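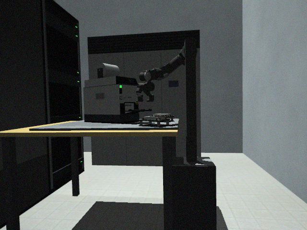

The simulated lab bench, with the arm over the instrument. Render: Gisside group

Robot arm trained in simulated lab gets better at handling plates when it is told less

By Nadhirah Ismail
16 Oct 2020
3 min read

A robot arm that learned its job entirely inside a computer model of a laboratory did better once researchers stopped giving it exact positions for the kit on the bench, a team at Gisside has said.

The group, led by Cyrill Trummer, put its results online this week. Not yet peer reviewed. The work covers one task — moving a flat plate between a holder and a benchtop instrument — and all of the training was done in simulation.

In the usual set-up the arm is fed the co-ordinates of every object before it moves. Fine in a model. Less fine in a real lab, where somebody nudges the instrument while wiping down and the numbers are wrong by lunchtime.

Trummer's team hid the co-ordinates and gave the controller rendered views of the bench instead, plus the angles of the arm's own joints. Then they shifted things. The instrument was turned a little, the holder slid along the mat, the lighting went up and down. Each practice run started from a differnt layout.

The method, which the group calls Aksoy, was trained on 3,000 of these layouts. It was then tested on 167 it had never met, and finished the job in 151 of them. Trummer said the older approach, given positions with small errors added, "fell apart quite quickly" on the same test, though a full comparison is only promised for a later version of the paper.

"We kept trying to give it better numbers," he said. "Then a student left them out by mistake and the thing carried on working. It took us a week to believe it."

Most of the failures came at the same point. The gripper arrived a touch too high or too low at the instrument and the plate caught on the way in. In 8 runs the arm stopped of its own accord and went back to its start position, and the team has counted those as failures too. Trummer would like a seperate category for them. "Stopping is what I'd want it to do in my lab," he said.

Training took four days on the group's own machines. The bench model was drawn up with Kaltbridge, a small firm that builds lab layouts for planning work, and has a rack, an enclosure and a tiled floor as well as the table. Those were kept in on purpose, Trummer said, as early versions with a bare background taught the arm to rely on a clean view.

Not everyone will be won over by a simulation result. Friction, cable drag and scratched plates are all hard to model, and the paper lists them under things left out. Liquids too — every plate in the tests was treated as a solid block, so spills do not come into it.

A trial on a real arm is planned for May at the Gendatberg site, using the same task and a bench laid out to match the model. The team says it will publish the failures from that one along with the rest, and will release the layouts used for testing beforehand so that other groups can try their own controllers on them.

No date yet for the code. Trummer said it was "readable by two people at the moment" and needed tidying first.

Recent items
Warehouse arms learn to share one conveyor
Gendatberg opens second test hall
Soft gripper passes the ripe fruit test
Why lab software still can't agree on a plate name
Kaltbridge to offer bench models to schools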